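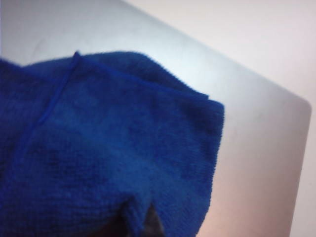

Wiping is a control problem with a cloth in the middle

Print this post
E-mail this post

Since April I am working on one skill only: the arm takes a folded microfiber cloth and wipes a flat surface with it. My colleagues were asking when I will finish, and I was answering "next week" for so long that I stopped saying it. The skill runs now in the form I wanted, so I write down how the software is built and which parts cost me the time.

The view from the wrist camera is mostly towel. When the gripper holds the cloth, the blue fills a very big part of what the camera gets, and the finger itself is half covered by the fabric. Of the surface I get what remains. In this case it is a pale gray panel with a rounded corner, and that corner is the most useful thing for me, as I will explain.

Finding the panel under the cloth

My first version looked for the full outline of the panel. It was a classical method: edges, then lines, then four corners. With a free camera high above the table it worked well. With the wrist camera it failed in nearly every pose, because two or three corners are hidden at any moment.

The second version used a segmentation network, which I trained with 1,225 labeled pictures. I labeled them myself in the evenings, with a tool called Mangundap that our group wrote some years ago and that still cannot undo more than one step. The network gives three classes: cloth, panel, everything else. The blue against the gray is easy. The difficult border is the other one, the pale gray panel against a pale background. When the light comes from above, the two become almost the same value, and what separates them is a soft shadow line along the side of the panel. I lost many days before I understood that my image normalization was removing exactly this shadow. I changed the normalization to work per patch and the border came back.

After segmentation I fit only what is visible: one or two straight edges and, if I am lucky, one rounded corner. The corner fixes the position in both directions. An edge alone lets the estimate slide along itself, like a train on a rail. So the filter keeps the last good corner and carries it forward with the arm kinematics until the next corner is seen. I reset nothing when the corner disappears, I only let the uncertainty grow.

The controller

The wiping motion is a simple zigzag in the plane of the panel. The normal direction, the one which presses, is controlled by force. I use an admittance controller at the outer level and the position controller of the arm stays inside, untouched. Many people will tell you that impedance control is better for contact, and I agree when your robot has good torque sensing in the joints. Ours has a force sensor at the wrist and nothing in the joints that I would trust.

The target is 7 newtons. I tried lower values, and then the cloth starts to float over the surface at each turn of the zigzag. I tried higher values, and the panel was moving together with the cloth, so the map of the wiped area was wrong and the robot was very satisfied with itself.

What surprised me is how much the cloth changes the stiffness. A single layer over the fingertip is almost a hard contact. Where the towel is folded on itself, the contact is soft, and the same gain that was calm before becomes slow. If I tune for the fold, then the single layer makes it oscillate — you can hear it before you see it in the plot. I did not want a table of gains, so now the controller estimates the stiffness during the first touch. It goes down slowly, waits until the force is stable, goes down one little step more and compares. From this it selects the gain for the complete stroke. The estimate is rough but it is enough.

Where is the dirt

Honest answer: I do not detect it very well. The planner has two modes. In the first it covers the whole visible plane and does not care about marks. In the second it searches for low-contrast spots on the panel and goes there first. In the picture there is a faint gray streak on the panel, above the cloth, and it is a good case of my problem. It could be dust, it could be a fingerprint, and it is only slightly darker than the metal-looking surface next to it. The gradient of the light over the panel is stronger than the streak. I subtract a smooth brightness model before I look for spots, and with this the detector marks streaks of this kind more often than before, but it also marks reflections. For this reason the first mode is still the default.

Janaína Cordeiro, who reviews my code, proposed to take two views from slightly different angles and keep only the spots that stay fixed on the panel. A reflection walks when the camera moves. I implemented it last month and it is the best idea in the whole repository, and it is not mine.

Tooling

I record every run with Rivham, our logger, which stores camera, force and joint state with one common clock. At the moment I have 352 runs. Before the common clock, the force was 40 milliseconds late against the image, and I was tuning a controller against a delay that existed only in my files. If you start a similar project, please check your time stamps first. I knew this rule and I did not follow it.

For replay I wrote a small viewer that shows the segmentation on top of the image and the force curve under it. You can stop it anywhere and ask the planner what it would do from that state. Most of my bugs were found this way, at the desk, with the arm switched off.

What is open

The cloth is still handled as one blue region. The software does not know where it is folded or where the seam goes, and this matters when the gripper has to refold the towel to use a clean side. I have started with detecting the fold edges, which catch a bit more light than the rest of the fabric, but the inner folds are too dark near the finger and there I get almost nothing.

The other open point is curved surfaces. The plane is written into so many functions that I am a little afraid to begin. I will probably first port the stack to the second arm in Ulleck, where the wrist sensor is newer, and see which of my constants survive.

Print this post
E-mail this post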